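Vurine H5 five-finger hand
Right or left, for humanoid and bench arms
Reviewed by the Prirthorpe parts desk. Page last changed January 22, 2019

Price: $3,908 per hand, wrist adapter not included
Weight: 422 grams without cable
Stock: ships from our shelf, left hands usually take longer

We sell this hand and we also sell the two-jaw Makhubela parallel gripper, which costs less and breaks less often. Please read the whole page before ordering. Most people who ask us for five fingers want them because the arm looks unfinished without them, and that is a lot of money for looks.

What the maker says: the H5 will "handle everyday retail goods without retooling." We don't print claims like that without trying them, so we put the hand on store shelving with boxed cakes and chip canisters and ran 300 picks with it, then the same number with the Makhubela. All picks used the right arm and the same Jakton controller, with the grip force left where Vurine sets it at the factory.
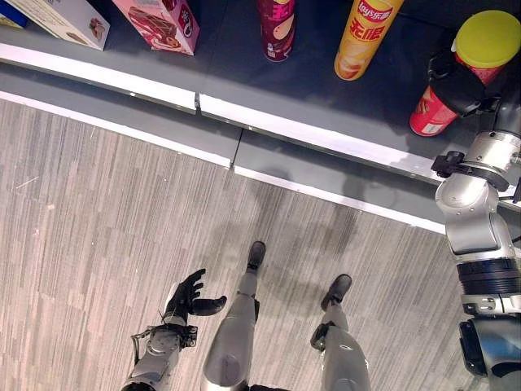 Right hand closed on the red canister, Lay's canister lying next to it. 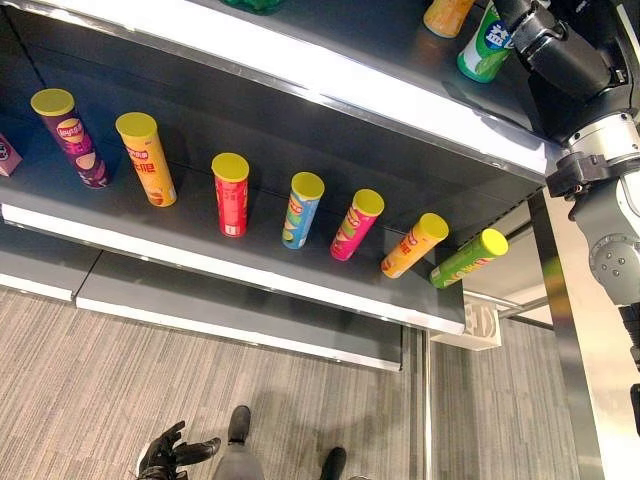 Canisters are kind to any gripper. They are stiff, they have one obvious place to hold, and a hand that closes all its fingers at once will center them whether or not the software knows what it is doing. The H5 did well on them and so did the parallel gripper. If cans and tubes are your whole job, buy the parallel gripper and keep the change.

Boxes were where we hoped to see the difference. A box lying at an angle gives a two-jaw gripper trouble unless the wrist turns to match, and the H5 is a little more forgiving there. A little. It dropped or missed 61 of its 300 picks, most of them boxes, and the thumb was the usual cause. It swings in later than the fingers, so a light box gets pushed before it gets held. Vurine told us in September that a firmware change would fix the timing. We have the new firmware. The thumb is still late.

Things we liked: the finger covers come off with one small screw each, and the wrist connector locks with a click you can hear over the fans. Spare covers are cheap. The manual is short and mostly right.

Things we didn't: there is no real touch sensing, whatever the brochure's drawing suggests. The hand reports motor current, and you can guess at contact from that if you have the patience – we had some. The cable exits on the outer side and wants a clip, so order one or print one. And the force setting resets to factory each time the power goes off, which we have asked about twice.

In the box: one hand, one 1.5 meter cable, four spare fingertip covers, hex key, printed manual.

Not in the box: wrist adapter (state your arm when ordering), Jakton controller, power supply.

Works with: Jakton controllers with the second serial port. Older single-port units need a splitter, and we have not tested the splitter.

Returns: unused hands within thirty days. Hands that have been bolted to an arm can be exchanged but not refunded.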